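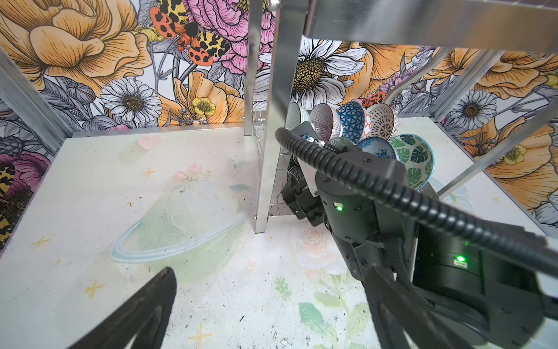

Wrist cam, dish station. Bowls in the rack, both arms in view.

November, dish bench, a little after 2 pm

Okay, bowls again! I keep getting asked (mostly at lunch) whether these arms are ready to do somebody's dishes, so I'm writing down where I stand before I change my mind.

Setup is the Nuncombe cell with the flowery wallpaper and the printed tabletop. Controller is still the Stendinora build, grip planner is Pinto. I left the force cap at 200 where it was last month, and yes, I know we said we'd sweep it. Next time.

Bowls are a mean test. A mug has a handle and a plate is at least flat, but a bowl has a curved wall and a shiny glaze, and from the wrist the highlights can look a lot like an edge. Patterns make it worse, I think. I'd love to run the same shapes in plain white and see if the depth map calms down.

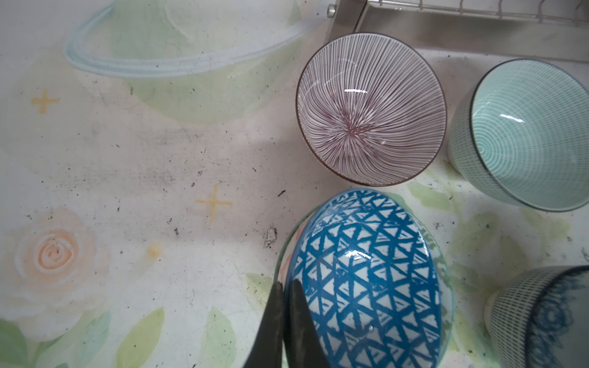

Fingers on the blue lattice bowl, one against the inner rim.

I like a rim grip for this, one finger in and one out. You get something thin to pinch and you stay out of the neighbor's way, as long as there's room to get the outside finger down. When the bowls are bunched up in the rack there often isn't, and I'd still grab those by hand without thinking.

My time budget for a pick is 23 seconds. A kid does it in 2, while talking. So my answer for the lunch crowd is no, not yet for a kitchen, maybe for a back room at Mendotley where it can plug away overnight and speed doesn't matter much. We have nearly 1070 episodes on the drive now and I want to retrain before I get any gloomier (or more cheerful) about it.

To do: wipe the mat, the specks are bugging me. Force sweep. Ask about white bowls.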